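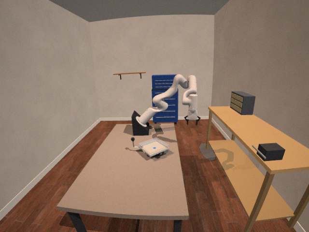

Ilov Sydorenko

Wer eine Manipulationsaufgabe in der Simulation als bestanden meldet, sollte angeben müssen, was bestanden heißt. In den meisten Prüfberichten, die mir im Rahmen der Normungsarbeit vorgelegt werden, steht an dieser Stelle eine Prozentzahl und ein Verweis auf ein Skript. Das Skript liegt dem Bericht selten bei. Bei der letzten Durchsicht waren es 114 Berichte, und in 11 davon war das Erfolgskriterium so formuliert, dass ein Dritter es hätte nachbilden können.

Der Entwurf der Arbeitsgruppe Naletti sieht vor, für simulierte Prüfungen dieselbe Dokumentationstiefe zu verlangen wie für Versuche an der realen Zelle. Dagegen wird eingewandt, die Simulation sei vollständig durch ihre Konfigurationsdateien beschrieben, eine zusätzliche Beschreibung in Prosa daher redundant. Der Einwand überzeugt nicht. Eine Konfigurationsdatei beschreibt, was geladen wird. Sie beschreibt nicht, welche Eigenschaften der Prüfer für relevant gehalten hat. Reibwerte, Gelenkdämpfung und Kontaktmodell stehen dort neben Wandfarben und Schattenparametern, ohne jede Gewichtung.

Ich halte vier Angaben für zwingend: die Ausgangslage aller beweglichen Teile samt Streubereich, das Abbruchkriterium, die zulässigen Kontaktkräfte und die Liste derjenigen Objekte, die berührt werden dürfen. Die letzte Angabe fehlt fast immer. Ein Arm, der einen Schalter umlegt und dabei mit dem Handgelenk einen Behälter verschiebt, gilt nach heutiger Praxis als erfolgreich, sofern der Schalterwinkel stimmt. An einer realen Maschine wäre derselbe Vorgang ein meldepflichtiges Ereignis.

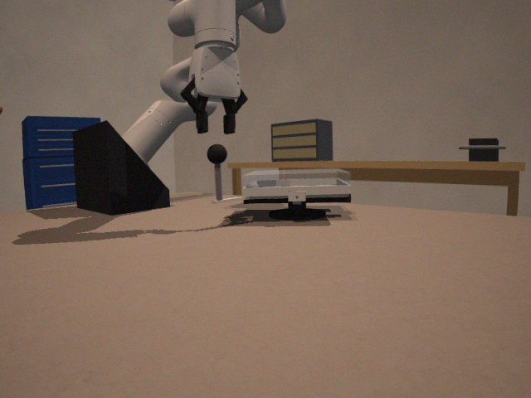
Ein Erfolgskriterium muss sich auf einen Zustand beziehen, der über eine definierte Zeit gehalten wird, und darf nicht am ersten Überschreiten eines Schwellwerts hängen. Der Entwurf lässt beides zu, was ich für einen Fehler halte. Für Bedienelemente kommt hinzu, dass die Annäherung gesondert bewertet werden sollte. Stehen die geöffneten Finger knapp über dem schwarzen Kugelknopf, ohne ihn zu berühren, so ist über den Griff noch nichts ausgesagt, über die Positionierung dagegen einiges. Ein Protokoll, das nur den Endzustand des Hebels kennt, wirft diese Information weg. Steht wie hier ein durchsichtiger Kasten unmittelbar rechts neben dem Hebel, gehört außerdem der Mindestabstand zwischen Finger und Kastenwand ins Protokoll, und zwar als Minimum über den gesamten Lauf.

Zur Zahl der Wiederholungen: Das Verfahren nach Lendden begnügt sich mit 6 Läufen je Ausgangslage. Für einen Funktionsnachweis mag das genügen, für einen Vergleich zweier Steuerungen genügt es nicht. Simulierte Läufe kosten Rechenzeit und sonst wenig. Es gibt keinen sachlichen Grund, die an der realen Zelle aus Verschleiß- und Personalgründen gewählte Zahl zu übernehmen. Der Entwurf sollte hier eine Untergrenze in Abhängigkeit vom behaupteten Unterschied festlegen und die Angabe eines Konfidenzintervalls vorschreiben.

Offen bleibt die Frage der Versionierung. Physik-Engines ändern zwischen zwei Ausgaben ihr Kontaktverhalten, mitunter ohne Hinweis in den Änderungsnotizen. Ein Prüfbericht ohne Versionsstand der Engine, Zeitschrittweite und Startwert des Zufallsgenerators ist nicht reproduzierbar und sollte formal zurückgewiesen werden. Die derzeitige Fassung spricht in diesem Punkt eine Empfehlung aus. Ich habe beantragt, daraus in Abschnitt 4 eine Anforderung zu machen; über den Antrag wird im Mai beraten.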